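Speaker notes: Running a clothing swap in a small building
Slot: 14 minutes plus questions

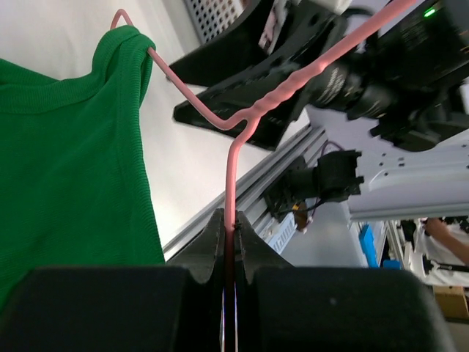 Slide 1. Green ribbed knit top on a pink wire hanger.

Opening
Say hello, say where the talk comes from: three years of swaps in the ground-floor hall at Trarkotau, two a year, spring and fall. The March one is the bigger of the two. Last time 279 items came in and most of them left again with someone else.
Ask for hands: who has been to a swap? Who has run one? If many have run one, skip the next part and go to rules.

What a swap is (skip if the room knows)
People bring clothes they no longer wear and take home clothes they will. No money. Ours has no points system either. We tried tokens at the first one – one in, one out – and the line at the token table was longer than the line for the fitting room.

Slide 2. Rules we kept
Clean, dry, no missing buttons. Limit of 14 items per person on the way in. No limit on the way out after the first hour.
Shoes yes, underwear no, swimwear only with tags.
Children's clothes go in a separate room. This was the best change we made. Parents sort by age and everyone else sorts by size, and the two don't mix well on one rail.

Slide 3. Hangers or tables
Knits stretch if they hang for a long time. For one afternoon it makes little difference. Tops and dresses on rails, jeans and heavy sweaters folded on tables. Things on a rail get looked at more than things in a pile.
Hangers: ask for them in the flyer. Coated wire grips thin straps better than bare wire. Keep a box for next time, label it, write down who has the key to the closet.
Pause here for questions about rails. There is always one. Ours are rented from Vuna and come flat.

Slide 4. Timeline
Drop-off opens at 10 a.m. and closes at noon. Doors at 1 p.m. Doors close at 4.
Five people for sorting is enough. With more, they start moving each other's piles.
Do not let sorters pick early. Say this out loud before drop-off starts. It caused the only real argument we have had.

Slide 5. What is left over
Total over all swaps so far is 1,085 items. Leftovers go to the Trinel shop on Yau Street, which takes them the same evening if we call ahead. Worn-out pieces go to textile recycling. Book the car before the day – we forgot once and had eleven bags in a stairwell until morning.

If time is short, drop slide 4 and point to the handout.

Close
Handout has the flyer text, the size labels and the packing list. Copies by the door. Take questions.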